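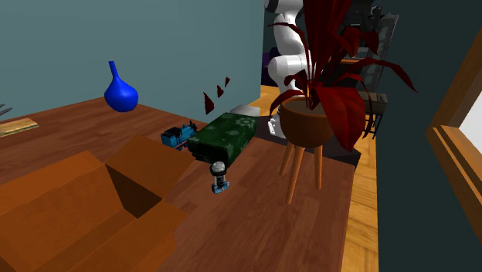

The **Holtlow cell** is a simulated tabletop workcell built around a single white robot arm, used for practicing the sorting and packing of household objects into an open cardboard box. It exists only in software, and yet anyone who has spent time with it will tell you that it needs looking after much as a real cell does: things drift, settings get changed and forgotten, and every so often something falls through the table. The cell takes its name from the Holtlow project, which first put it together, and it is now kept up under the Tiongson maintenance branch.

## Layout

The cell is set in a furnished room with plank flooring, a teal-gray wall and a window with a thick brown frame. The work surface is a reddish-brown wooden tabletop, and the arm stands by a dark gray platform at the table. The box goes on the table with its flaps open, and the objects are scattered over whatever space is left.

Objects come from the Kakis library, a shared collection of 137 household models. A typical layout draws on toys, vases, soft goods and potted plants, so that a blue toy locomotive may end up tucked behind a box flap with a folded green bundle right beside it. The potted plant, with its deep red leaves and three-legged pot, is one of the larger models in regular use, and it is well known among people who maintain the cell for the amount of trouble it can cause (more on that below).

## Setting up

Setup begins with the room and works inward. The floor and walls are loaded first and locked, then the table, then the arm. The arm's base has to be fixed to the world before gravity is switched on. Skipping this step is the most common mistake among newcomers, and the result is rather spectacular the first time you see it, with the whole arm toppling slowly over like a felled tree!

Once the base is fixed, each joint is moved by hand through its full range, one at a time and with the table clear. The joint limits supplied with the arm are a little generous, and most keepers of the cell trim them until the elbow can no longer reach the tabletop. The home position is saved only after this has been done. A home position saved earlier will still load without complaint, but it may sit outside the new limits, and the arm will then twitch at the start of every run.

The box is placed next. Its flaps are separate panels joined to the body by hinges, and the stiffness of those hinges matters a great deal. If they are too loose, the flaps flop about whenever the gripper brushes past; too stiff, and they act like little walls that knock objects out of the grip. The usual practice is to set all the flaps alike, nudge each one with a test block, and adjust until it gives way and settles without bouncing.

Objects are dropped in last, from just above the table, and left to settle for 500 steps before the arm is allowed to move. Heavier or taller objects are often given 2,000 steps instead, especially anything with a narrow base or legs.

## Routine care

Most keepers go over the cell once a week or so, and the work is pleasant enough with a cup of coffee at hand. The base is checked against its saved position. The gripper is closed on a test block and held there for a while to see whether the block creeps, a sign that the friction values have been altered or that the fingertip shapes were swapped for simpler ones during an update. The lights are compared with a saved view from the same spot, as a change in shadow can upset any program that works from pictures.

The log is worth reading too, long as it is. Repeated warnings about deep contact nearly always point to an object that was placed partly inside another, and these are far easier to fix when caught early.

## Common faults and repairs

**Overlapping objects.** Two models that start out sharing the same space will be pushed apart with great force when the run begins. The cure is to raise one of them, let it settle again and save the new layout.

**Leaf collisions.** Plants in the Kakis library have thin, curving leaves, and treating each leaf as a solid shape slows the cell badly. The detailed plant model carried 1,557 contact pieces before it was replaced. The present version keeps the pot and its legs solid and covers the foliage with a handful of rounded shapes, so the arm still has to steer around the plant without grinding to a halt.

**Soft goods that will not lie flat.** Cloth models sometimes tremble on the tabletop for minutes on end. Raising the damping a little at a time usually calms them. Raising it all at once makes them behave like wet clay, and they will then stick to the gripper.

**Sagging arm.** If the arm droops below its commanded position, the masses of its segments should be checked before the motor gains are touched. An update in April reset several of these masses to their default values, and a good many people retuned their motors before the real cause was found. Anyone working from a copy made during that period should restore both the masses and the old gains.

## Versions

The current release is dated Jun 7, 2024. It brought the revised plant, the hinged flaps described above and a repaired window frame, which had been letting small objects drop out of the room. A smaller variant, known as Stostholm, uses the same arm and table in a bare room and loads more quickly. It is handy for checking joint limits and grip, though lighting tests still have to be done in the full cell.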